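Search Lerenwood Search listings Go
Openings > Workshop > Calls for participants

Come and spend a few mornings at our tables

We're looking for up to 70 people to join us in the Fenen workshop this April, sorting and setting out small household items, packing them into boxes and starting over again. If you are the kind of person who can't walk past a messy table, we would dearly love to hear from you! You need no experience, just patient hands and a bit of good humor. Sessions last two hours, with a proper break in the middle (there's always coffee), and most people come for four of them.

Write to Gisela Bravo by 13th March and tell her a little about yourself and which mornings suit you.
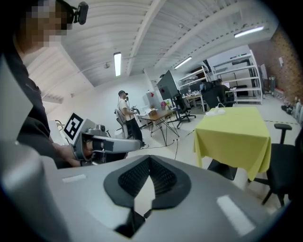 Ezequiel Escobedo wrote to us that he signed up for the packing and ended up liking the sorting better, and that he'd tell anyone to wear comfortable shoes and ask for a chair when they want one. Please do ask, we mean it. The door is at 148 Huvirden, and you can ring the bell twice.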